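Table Clearing at the Burum Site: Questions From Staff

Most of these came in on paper slips in October. The answers are from the staff side, so don't expect the Hedlund brochure.
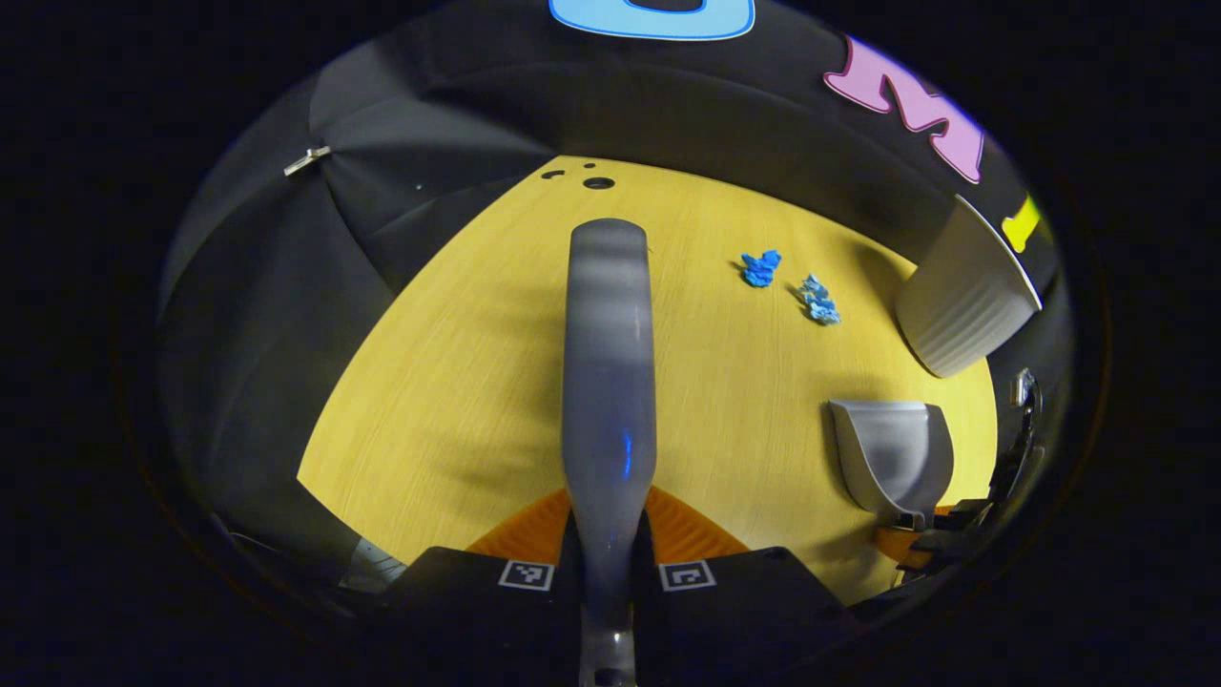 Is this going to take jobs?
Management says no. What we have in writing covers 6 months. After that we have a friendly tone of voice and nothing else.

What is it supposed to do?
Pick up small trash and cups from tables between shifts. Hedlund sells it as "hands-free clearing" – a strange name for something that people have to teach by hand.

Who does the teaching?
We do. Two people per shift use the handheld gripper for 60 minutes, and they still have their normal tables to get through. We asked for cover and were told it was "being looked at."

Is it faster than we are?
Not in any numbers we've been shown. Skastham ran a trial and called it a success, but the report leaves out the time staff spent setting up. Ask for that figure before you believe the rest.

Can I say no to a teaching session?
Yes. Tell your shift lead before you start. You don't owe anyone a reason.

Do we get paid extra?
Not so far. We've asked 3 times.

Who keeps the recordings?
Iteritz stores them. We haven't seen how long for, or whether voices are kept too. Until we do, save the private talk for the break room.

Where do I send a question?
Use the slip box by the time clock. New answers go up when we get them.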